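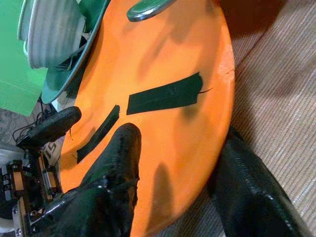
Inicio | Cuerpo | Deporte | Animales | Pregunta tú | Archivo

Octubre – por Ishbel Cairns

¿De verdad existe el «muro» de los corredores?

Si en tu familia hay alguien que corre carreras largas, seguro que le has oído hablar del muro. «Me di contra el muro en el kilómetro treinta», dicen, y ponen cara de haber visto un fantasma. Yo, que desconfío de las historias de corredores casi tanto como de las de pescadores, quise averiguar cuánto hay de verdad en esto.

Empecemos por lo que sí se sabe.

Tus músculos necesitan combustible para moverse. Usan sobre todo dos tipos: grasa y un azúcar que el cuerpo guarda en los músculos y en el hígado. Ese azúcar almacenado se llama glucógeno. Con él se puede ir deprisa, pero el almacén es pequeño. De grasa tenemos mucha más, incluso las personas delgadas, aunque el cuerpo tarda más en sacarle la energía.

Cuando alguien corre durante horas, el glucógeno va bajando. Si baja demasiado, el cuerpo tiene que tirar más de la grasa y el corredor se ve obligado a ir más despacio. Las piernas pesan, cuesta pensar y dan ganas de sentarse en cualquier bordillo. A eso lo llaman el muro.

Hasta aquí, de acuerdo. Mis dudas vienen ahora.

¿Está siempre en el mismo sitio?

Muchos corredores hablan del muro como si alguien lo hubiera construido en un kilómetro exacto. Pregunté en el club Garnus, que organiza cada año una carrera de 50 kilómetros por el monte entre Raltard y Flarneck. Hatem Samir me aseguró que el muro está en el 38. «Siempre», me dijo. Wael Ramadan, que estaba sentado a su lado, me aseguró que está en el 25.

Los dos corrieron la misma carrera el mismo día, así que algo falla. El punto en que una persona se queda sin fuerzas depende de lo que ha comido, de lo rápido que ha salido, de cuánto ha entrenado, del calor y de las cuestas. Hay gente que no lo nota nunca. Un muro que cambia de sitio según a quién preguntes se parece poco a un muro. A mí me recuerda más a una cuesta que se va poniendo empinada.

¿Y si está en la cabeza?

También hay quien dice que todo es mental y que basta con pensar cosas alegres. Eso tampoco me lo creo. Si al cuerpo le falta combustible, le falta, por muchas canciones que cantes.

Lo que sí parece cierto es que el cerebro opina. Hay científicos que piensan que el cansancio es, en parte, un aviso: el cerebro manda frenar antes de que el cuerpo esté en apuros. Otros no están tan seguros, y siguen discutiéndolo. Quizá por eso tantos corredores agotados consiguen acelerar al ver la meta. Fíjate la próxima vez que veas una carrera. El que venía arrastrando los pies de pronto levanta las rodillas – y, si hay público, sonríe.

¿Se puede evitar?

Los corredores adultos comen y beben durante las pruebas largas, y eso ayuda. En la carrera de Raltard hay mesas con plátano, pan con miel y caldo. Abdelilah Benmoussa lleva además unas bolitas de dátil que, según él, son «energía infinita». Le pregunté en qué puesto había terminado y cambió de tema. Los dátiles tienen azúcar y sirven para reponer parte de lo gastado, pero de infinita, nada.

Lo que mejor funciona es bastante aburrido: entrenar poco a poco y no salir demasiado rápido.

Por cierto, las carreras de tantas horas son para adultos. En la de Flarneck hay un circuito infantil alrededor del parque Cherkaoui, y se acaba en casi 12 minutos. Si a mitad del circuito te quedas sin aliento, no has encontrado el muro. Has salido como un cohete, igual que todos los demás.

Haz la prueba

Pide permiso y busca un sitio llano y sin coches. Da una vuelta corriendo lo más deprisa que puedas y después intenta dar otra igual. Descansa hasta que respires con normalidad. Luego da dos vueltas a un paso que te deje hablar. ¿En cuál de los dos intentos te costó más la segunda vuelta? Apúntalo y repite otro día, que una sola prueba no demuestra gran cosa.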